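Slide 4 – Why Gallstead dropped single-use bags

Start with the market itself. Gallstead has 300 stalls in summer and far fewer in January. Before the change, traders bought their own bags and the town paid to clear them up.

Mention Drevordale here. They tried a charge first and kept it for two seasons. Traders disliked the paperwork.

Slide 5 – What it cost

The first order from Melis was 700 bags. The second was 400, paid for by the stallholders. Pause for questions on price – there is always one about washing.

Slide 6 – The loan scheme

Shoppers borrow a bag at the gate and return it at any stall. More than 300 came back in the first month. Say that the bread stalls were slowest to join.

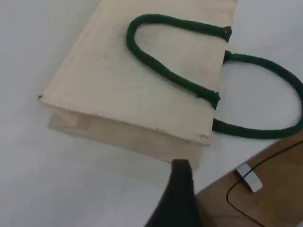

Cream fabric tote, lying flat on a white tabletop.

Slide 7 – Next steps

Brotetti opens its own market in April. Hand out the cost sheet before the break.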